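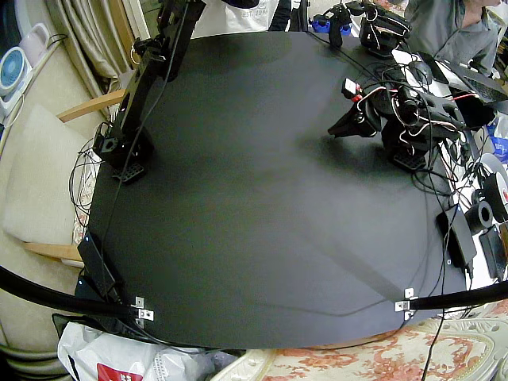
Bench Technician, Part-Time — Cliltden Workshop

Cliltden seeks a technician for bench setup and cable work on the Duris project. The post covers 10 hours a week for 6 months.

Duties
Check finger pads for wear and log the surface pattern before each session.
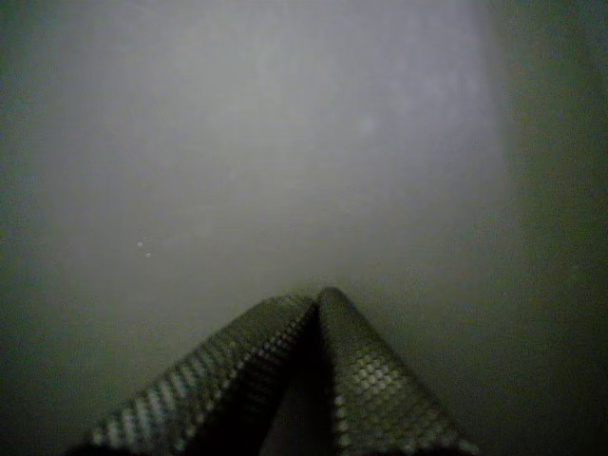 Fit replacement pads and confirm that the tips close evenly.
Label connectors and keep the wiring list current.
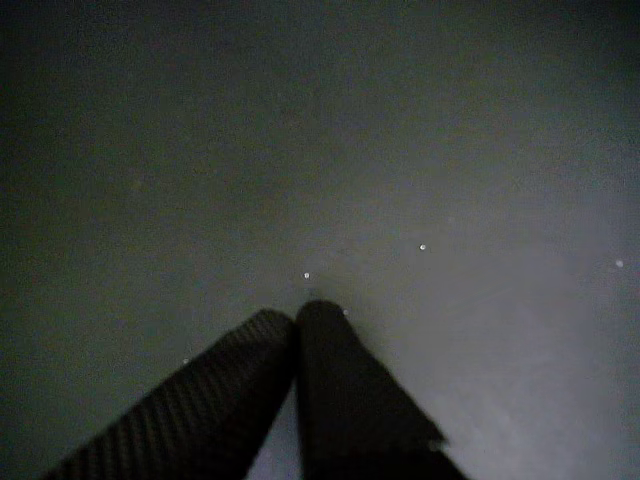
Soomro asked whether prior electronics training is required. It is not, though basic soldering is expected.

Pay is $600 a month. Shifts are fixed in advance and each has a lead on site.
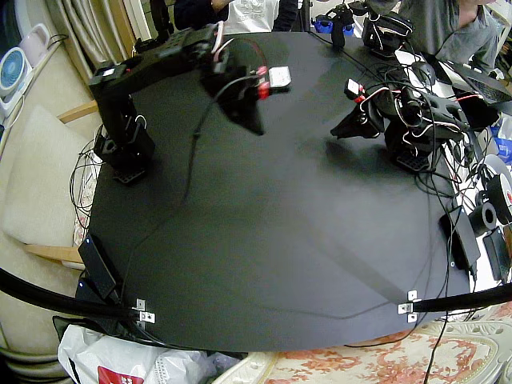 Applicants should be able to work standing and read a simple wiring diagram. Neat routing matters. Send a one-page résumé to the Broreck office by 31 October 2023.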